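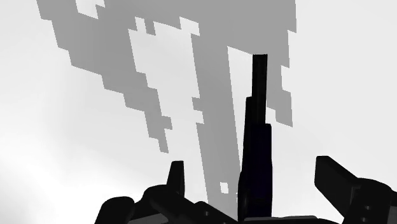
Wrist view in the simulator: gripper fingers on either side of the tall black part.

2 min read

Pre-run checklist, Hideck sim cell, July
Filled in by Parisa Jalali before the Drorkari batch

1. Scene loads with no missing parts - OK
Comment: Loads clean every time now. Lovely to see after the last build!

2. Both fingers visible in the wrist view - OK
Comment: The left one sits low and only just clears the housing. The right one is easy to find.

3. Part stands out from the background - OK
Comment: Great contrast against the pale surface. Against the gripper it's another story, black on black, and the base of the part disappears behind the housing. I'd love a second color for the part in the next set.

4. Background patch - NEEDS WORK
Comment: Big gray patch behind the part with stair-step edges. Fine for this batch, but please try the sharper texture on 2 or 3 test runs so we can compare.

5. Stray marks - NOTE
Comment: One small white square near the bottom center, left of the part. Logged with Flunon. Keep the episodes, tag them "fleck".

6. Joint limits and soft stop - OK
Comment: Tripped the stop on purpose at low speed and at full speed. Both good.

7. Episode saving - OK
Comment: 69 practice episodes written and all 69 open in the viewer (yes, I opened every one). Target is 3000, and I can't wait to see what the model does with them.

8. Start poses shuffled - OPEN
Comment: Seed was still fixed from the Tshabalala demo. Change it before the first real run and initial here.

Cleared to start once item 8 is signed - P. Jalali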